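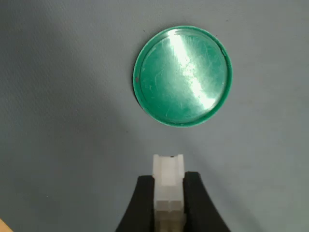

Fig. 7.1 Round lid, green plastic, on a gray work surface. Note the scratching on the inner face.

Chapter 7
Lids, Loose Parts and Other Orphans

Before you start: read the sorting rules in Chapter 5 again. Have a pencil. You will need one drawer from your own home, any drawer, the worse the better.

Every household has them. Lids without tubs. Tubs without lids. A peg, a block, a cap off something. Small plastic things which came from somewhere and now live in the drawer next to the stove. In the trade we call these orphans. Not a nice word, but it stuck, and the exam board at Amness uses it too, so learn it.

This chapter is about what to do with orphans. How to lay them out, how to look at them, how to decide. Washing comes in Chapter 9, don't jump ahead.

7.1 Why lids first

Start with lids. Always. They take up the most room for the least use, they slide, they jam the drawer. Clear the lids and half of what's left becomes easy to see.

Also lids are honest about their age. Take the one in Fig. 7.1. Fine scratches on the inner face, running every which way, pale and frosted in places. Rim still a strong, bright green. Very common pattern on used plastic: the flat middle shows the marks, the raised edge keeps its color better. Tilt a lid under a lamp and the scratches jump out where the light hits. Do this with every lid. Takes a few seconds.

What scratches tell you: the surface has seen wear. What they don't tell you: whether it still fits. Two seperate questions. Students mix them up every year, and throw out perfectly good lids, or keep a pretty one that closes nothing.

Terms for this section. Rim, the raised ring at the outside. Face, the flat part inside the ring. Seat, the place where lid meets tub. Match, a lid and tub that close together and stay closed. Near match, closes but pops up again. A near match is not a match. Write it on the wall.

7.2 The laying-out surface

Don't sort in the drawer. Don't sort on your lap. Take it all out and put it down flat.

A plain mat is best. Gray or dark, no pattern, big enough for the whole drawerful with gaps between. Patterned tablecloths hide small parts, and a bare varnished table lets them skate off. Tape the mat down at the corners, masking tape is fine, it peels off wood without much fuss if you don't leave it on for weeks. Mustivell sells a sorting mat with a raised border. Nice to have. A piece of desk mat does the same job.

Light from one side. Not straight overhead if you can help it. Side light shows chips and hairline cracks which top light flattens out.

Then spread. One thing, one space. No stacking, a stack is just the drawer again. Large items to the middle, small ones to the side where your hand won't sweep them off. A lid goes down flat. Face up or face down, doesn't matter, but the same way for all of them or you can't compare sizes by eye.

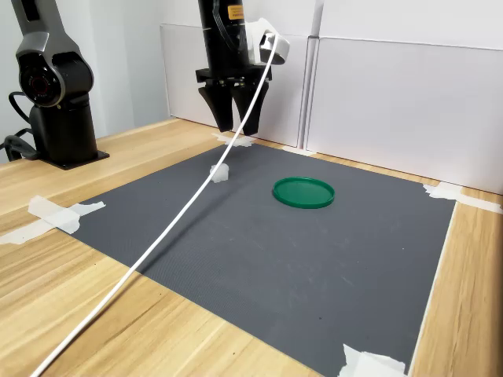

Anouk De Haan, writing to us after the first edition, disagreed about the single mat: "I use two. Lids on one, bits on the other. With everything on the same mat my beginners keep trying to pair the bits with the lids, and they lose the whole afternoon." Fair point. We tried it both ways with the evening group. Two mats if you have the table for it. On a small kitchen table stay with one and leave a wide gap.

7.3 Small parts

Now the bits. Blocks, pegs, spacers, feet off appliances. Hard to name, so people keep them forever out of fear. "It must belong to something." Probably it does. The question is whether you'll ever be standing in front of the something with the bit in your hand.

Work in this order.

Pick it up. Turn it over. Look for a number or a maker's name. Smits parts carry a molded code on the underside, Viltix parts often don't.

No code? Look for a clip, a slot, a broken edge. A broken edge means it came off something, go and look at your appliances before you do anyting else.

No code, no clip, no break. It goes in the waiting jar. Date on the jar. If you haven't reached for it in 9 months, out.

One jar per household. When it's full, it's full.

7.4 Deciding about the lid

Three tests, in order. Stop at the first fail.

Fit. Try it on every tub of the right shape, not only the same color. Colors get swapped between sets and a green lid may well sit on a clear tub.

Edge. Run a thumbnail around the rim. Any nick you can feel goes in the fail pile for food use.

Use. When did you last close something with it? Can't remember, and it has no tub? Set it aside for a saucer under a plant pot, or recycling if your town takes that plastic. Check the mark first, see table in Chapter 3.

Write the result down straight away. Lid, size across, pass or fail, where it went. Size across means rim to rim through the middle, and measure twice, since cheap lids can be a touch longer one way than the other.

Try it now. Empty your drawer, mat down, lids first. Bring the list to the next session with the fails in a bag.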